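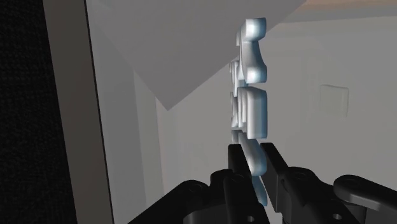 Fig. 1. Gripper view in sim, fingers at the white block stack.

Project report, gripper comparison – Skivix group

Goal: try two finger closing settings on the same arm, same objects, all in simulation. Soft close vs hard close. 17 tries each, controller from the Nilum package.

Soft close was slower but we kept it. Hard close made teh contacts jitter, worst on small pieces. Controller ran at 1000 Hz for both, so thats not the cause. Second camera added late – needed it to see the arm and the stand together.

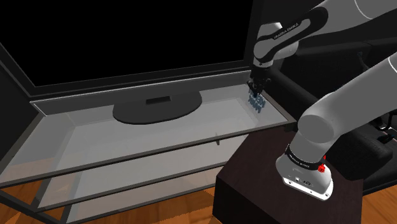 Kosmas Tsoukalas commented on the draft that friction should be fixed before comparing anything, and asked for the values in a table.

Fair. Table goes in the appendix. Still to do: rerun hard close with lower force.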